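Stadonari Partner Help Desk
Ticket 2565 - Group booking rates not matching on the tour operator portal
Opened by: Ida Kohlhase, Kohlhase Travel
Status: Closed

Ida Kohlhase, 9:10 am
Good morning, and thank you all for your help with the April brochure, it came out beautifully! I have a new puzzle for you. Our spring group to Nalline shows 475 per guest on the portal, but the confirmation that comes by email says 378. I've logged out and back in and tried my other browser too. The listing pictures load fine, so I don't think it's my connection.

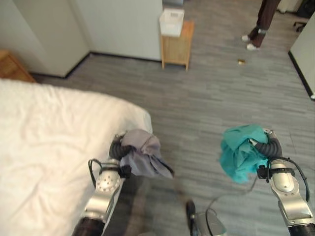
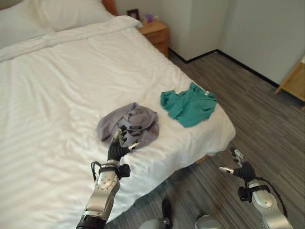
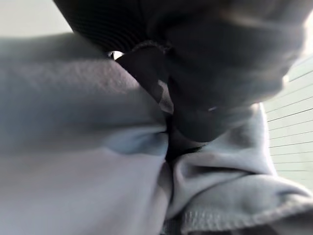
Attachments 1-3: bed with white bedding (1, 2), gray fabric close up (3)

Help desk, 9:52 am
Hi Ida, glad the brochure worked out. Could you tell us which rate plan is selected under Group Terms? Please also open the booking, press Refresh Rates, and let us know if the 475 changes.

Ida Kohlhase, 10:30 am
It says "Kollero Half Board" - which is odd, as I'm quite sure I picked the breakfast plan when I set the group up (I had my notes right beside me). Refresh did nothing, I'm afraid. I also see a deposit of 261 that I don't remember from last year, but maybe that one is on me.

Help desk, 11:45 am
The deposit is correct and is listed in your new partner terms. The plan is our mistake. Your group was copied from last year's booking and the portal kept the old meal plan, while the email used the new one. We've switched it to breakfast. Please clear your saved drafts before you open it again.

Ida Kohlhase, 1:20 pm
Drafts cleared, and now I get 378 in both places. Thank you so much! I'll send the rooming list later this afternoon, once the last two couples have made up their minds.

Help desk, 1:34 pm
Wonderful. Closing the ticket now, and the rooming list can go in through the usual upload page.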